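Protecting a bench top: paper, sheet and board
==============================================

Notes for the home workshop, compiled by Shireen Nkosi. Revised in June.

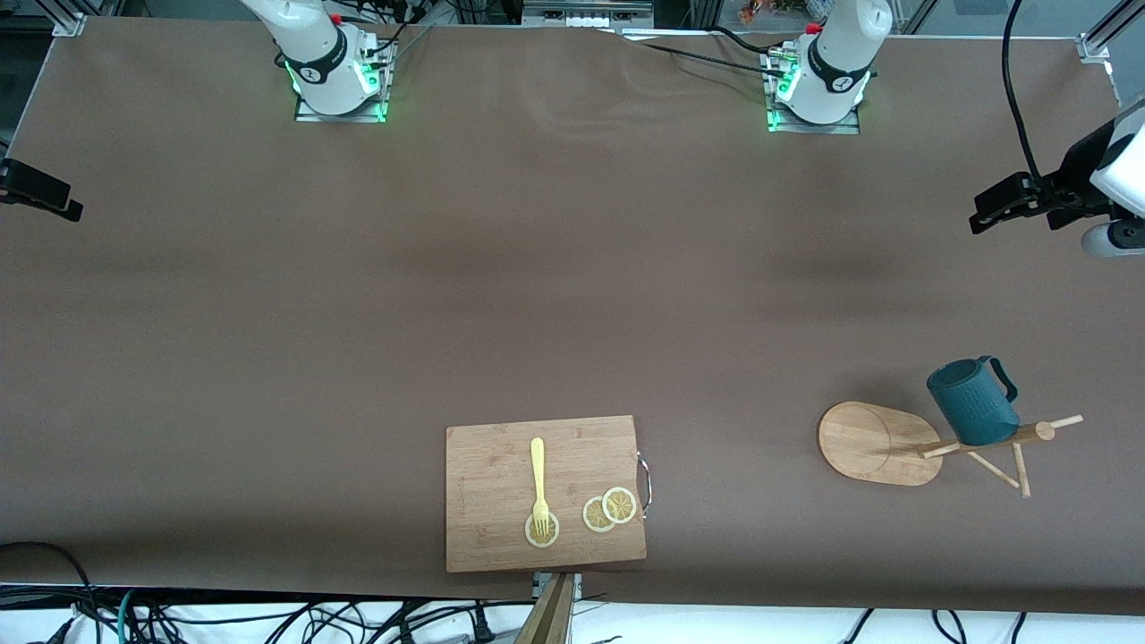
*Brown covering on a large, flat table, with faint creases towards the upper edge.*

Most damage to a bench top comes from glue, finish, oil and dragged tools. A covering deals with the first three well and with the last one poorly. The notes below go through the common coverings, how to lay them, and how to get things off a bare top when the covering has let something through.

## Choosing a covering

**Brown kraft paper.** Cheap, quick to replace and easy to write on. It takes pencil for setting out and holds small drips of PVA without passing them on straight away. It does not hold a puddle. Use a heavy grade for assembly work and a light one under spray finishes, where it will be thrown out the same day.

**Lining paper.** The decorator's sort, from any DIY shop. Softer than kraft and more absorbent, so it soaks through sooner. Acceptable under paint pots.

**Polythene sheet.** Stops liquids completely, but it is slippery, and anything spilt on it runs to the lowest point and off the edge. Put paper over it if you are standing work on it.

**Hardboard.** The best general cover for a bench used for chopping and drilling. Have it cut to size, smooth face up, and seal both faces and all four edges with the same finish so that it stays flat. An unsealed board will cup in a damp garage.

**Rubber matting.** Good under metalwork and for sharpening. Some black rubbers leave a grey mark on pale timber and on light vinyl. Test a corner for 3 days before covering the whole top.

**Newspaper.** Fine underneath other things. The ink transfers to wet varnish.

## Laying paper flat

Paper from a roll wants to curl back the way it was wound. Unroll it with the outer face up, weight both ends and leave it for 30 minutes before fixing. Overnight is better if the shed is cold.

1. Brush the top down and then wipe it with a barely damp cloth. Any grit left behind will print through as a bump.
2. Let the top dry fully.
3. Cut the sheet 10 cm longer than the bench at each end.
4. Fold one end under the bench and tape it to the underside.
5. Smooth from the middle outwards with the flat of the forearm. The hand leaves ridges.
6. Pull the free end firmly and tape it in the same way.
7. Tape the long sides last, working from the centre towards the corners.

Keep tape off the working face. A taped edge on top catches the plane, the sandpaper and your sleeve. If the bench is wider than the roll, overlap the sheets by a hand's width and have the upper sheet nearer to you, so that a brush swept away from you drops off the step and does not lift it.

Slight ripples do no harm for gluing and painting. For setting out they matter more — a pencil line drawn over a ripple will be out when the paper settles. Ripples that appear the morning after laying are usually caused by damp. A light mist of water on the underside before laying will shrink the sheet tight as it dries, but only if it is fixed along all four sides first, and only over a top that does not mind the moisture. Do not try it over bare steel.

## Tape

| Tape | Holds on | Comes off cleanly | Remarks |
|---|---|---|---|
| Masking | Timber, paint | Within days | Goes brittle in sun |
| Brown parcel | Laminate, metal | Seldom | Leaves gum on bare wood |
| Gummed paper | Timber | With a wet sponge | Good for the stretched method |
| Cloth | Nearly anything | No | Underside only |

I have used Grastix masking tape on the long bench for several years. The wider roll holds better than the narrow one, and the narrow one tears at an angle.

## Getting marks off a bare top

**PVA, still soft.** Scrape with the edge of an old plastic card, then wipe with warm water. Wipe along the grain.

**PVA, set.** Lay a cloth wrung out in hot water over it for 20 minutes and scrape again. White vinegar on the cloth speeds it up. Dry the area at once.

**Epoxy, set.** Warm it with a hairdryer until a scraper will lift the edge. Heat a little at a time and stop if the finish beneath begins to dull.

**Linseed oil.** Soak up what you can with paper towel and cover the rest with plain clay cat litter overnight. Rags and towels with linseed oil on them can catch fire by themselves. Spread them out singly in the open air until stiff, or put them in a lidded metal tin of water.

**Tape gum.** White spirit on a rag, left to stand briefly. Rub with a fresh piece of rag, or the gum just moves along.

**Rust rings from tins.** Lemon juice on bare wood, rinsed and dried. On oak, be careful: iron and oak make a black stain that needs oxalic acid, and that calls for gloves, goggles and the maker's instructions.

**Pencil.** A soft eraser first. Sandpaper only when that fails.

## When to change it

Change paper when there is hardened glue on it that can be felt through a cloth. A lump of dried glue under a cabinet door will dent softwood as soon as a cramp is tightened. Change it also before any clear finish goes on, whatever its condition, and vacuum the floor first.

Hardboard can be turned over once. After that, cut it up for glue spreaders and packing pieces.

I change the paper on a Sunday evening and keep the old sheet folded under the bench for the next painting job. Offcuts are handy for wrapping plane irons, with a wipe of oil on the steel.

## Storing the roll

Stand it on end in a dry corner, or hang it from a length of broom handle between two brackets. A roll left lying on concrete takes up damp along one side and will have a wavy edge for its whole length. Wavy paper need not be thrown out. Cut off the bad edge and use the rest under paint.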